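Home | Stories | Classes | Calendar | Contact

Print this page | E-mail this page

The Nine O'Clock Song

June 16, 2021

Yung-ching Tse had sung in front of 200 people once, at a cousin's wedding, and she had not been half as nervous as she was on the morning she carried her daughter into the Jidum Music Room and found a circle of grownups already sitting on the rug with their shoes off, patting their knees.

"Come in, come in, we're only warming up," said the teacher, whose name was Limsakul and who had the kind of voice that made you want to sit down and be given soup. She scooted over to make room, and then everybody else had to scoot over too, and a little boy in striped socks took the chance to crawl away with a tambourine nearly as big as he was.

The baby, whose name was Nell and who was 9 months old, did not care for any of it. She didn't care for the hello song, or the scarves, or the drum that every other child in the circle was pounding with both hands and, in one case, a forehead. She pushed her face into her mother's neck and stayed there through all the verses about the farm, and Yung-ching sang them very quietly into the top of her head, feeling that everyone must be looking, although of course they were all much too busy with children of their own.

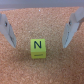

The Song on the Way Home

They took the long way back, past the Feleck bakery and over the footbridge, with the stroller wheel squeaking as it had squeaked since January. It squeaked on every turn, a high little note and then a lower one, and somewhere near the middle of the bridge Yung-ching began to hum along with it, mostly to keep herself company.

It was the hello song. She had thought she didn't remember it, but there it was, all of it, and when she came to the place where you sing the child's name she sang "Nell" good and loud, and a man on a bicycle rang his bell.

From under the sunshade came a thump. Then another. Yung-ching stopped and leaned over (the squeak stopped too, and there was a small cry of complaint), and so she started walking again and singing again, and Nell went on drumming her heel against the footrest, a bit behind the beat, all the way to their own front steps and then three times around the block.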